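I'd been meaning to talk to Ásdís Kragh about her sourdough for ages, and then suddenly the whole country wanted to talk to her about sourdough, so I had to get in the queue like everyone else. We did it over the phone on 27 Apr 2020, her with a mug of tea and me with a list of questions I mostly forgot to ask.

If you don't know her, Ásdís runs Vídalín, the tiny bakery at the bottom of the hill with the green door and the terrible parking. She opened it with her cousin Bjarke Juhl, who does the deliveries and (her words) "eats the evidence". On a normal morning they bake 129 loaves. When we spoke they were up to 333 and she sounded shattered.

"I go to bed when it's light and I get up when it's dark," she told me. "Bjarke bought me a second alarm clock. I wasn't very grateful."

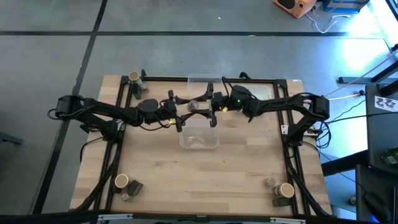
I wanted to start at the beginning, so I asked where her starter came from. She's had it for 10 years, it turns out to have a name (Gultik, and no, she won't say what it means) and it began as rye flour and tap water on a windowsill in a rented flat. "It smelled like nail varnish for the first week. My flatmate was threatening to move out. Then one morning it smelled of apples and I thought, oh, we're away."

She feeds it twice a day in the bakery, but she doesn't think anyone at home should bother with that. Keep it in the fridge, feed it once a week, take it out the night before you want to bake. I confessed that I'd left mine alone from January until the week before our call and there was grey liquid on top, and she laughed at me for quite a long time!

"Pour it off or stir it in, I don't mind which. Give it a couple of feeds. If it's pink or furry, bin it. Grey is only hungry."

We got on to flour, which was a sore point for everybody that month. Vídalín buys from a mill called Endis, and when the small bags vanished from the shops she started weighing theirs out into paper bags and selling it over the counter. Bjarke took the rest round in the van to Trarport, where a lot of their older customers live. "He came back with more gossip than money," she said. "He's very popular in Trarport." 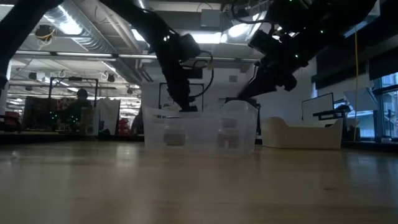 What's the one thing home bakers get wrong?

"They go by the clock. The recipe says four hours, so they stop at four hours, and the kitchen's freezing and the dough's hardly moved. Look at the dough. It should wobble when you shake the bowl, and you want bubbles at the sides. Mine can take all day in winter."

She's also firmly against slicing bread while it's hot, which I do every single time. Wait 2 hours, she says, or the middle goes gummy. I asked if she waits and there was a bit of a silence on the line. "I wait for the ones I'm selling."

I tried to get her to tell me what happens next for the bakery and she wasn't having it. She'd like to do a proper seeded loaf again once she can get hold of the sunflower seeds, and Bjarke wants to have a go at cardamom buns. Beyond that she was thinking about the next morning's dough and whether she'd remembered to feed Gultik.

She hadn't, so off she went.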